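3.2 Selection of the used boxes

The boxes for this study came from the return stream of the Rangel warehouse, where the shops of Lakitz send back their empty packaging once per week. We wanted boxes that had already made at least one trip in a delivery van, so that the board had the normal history of folding, stacking and damp air. In total 259 boxes were taken in December. All of them were made of brown single-wall board and had no lid.

Before the tests, each box was kept for 10 days in a room with constant temperature and humidity. This period is longer than the one used by Ra in his earlier work on fruit trays, but our first trials showed that used board gives up its moisture more slowly than new board, especially near the glued joints. After this, every box received a number in pencil under the base and was judged by two persons who did not speak with each other during the work. They gave a grade from one to five for the corners, the top edge and the panels separately. When the two grades differed by more than one step, Chang-ho Ra looked at the box and his grade was used.

Corners were the most difficult part to judge. A corner can be soft and still keep its shape, or it can be crushed while the panel beside it remains flat. For this reason the graders were asked to consider torn fibres and lost shape together, and to give the lower grade in case of doubt. Figure 4 shows a shallow box with a plain front panel, a rough top edge and a crushed lower corner.
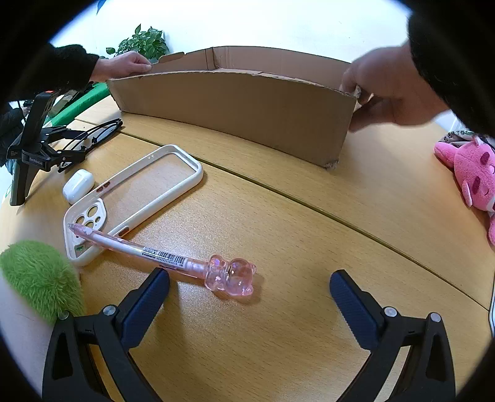
3.3 Compression test

Boxes were placed empty between two flat steel plates and pressed from the top at a constant speed. The highest load before the walls gave way was recorded as the strength of the box. The limit of the load cell was 2000 N, and no box in our set reached this value.

For 8 boxes the base opened before the walls failed. These results are kept in the data table but are left out of the averages, as they describe the tape more than the board. The same choice was made in the Starkis study of grocery packaging, and it makes the comparison in Section 4 easier.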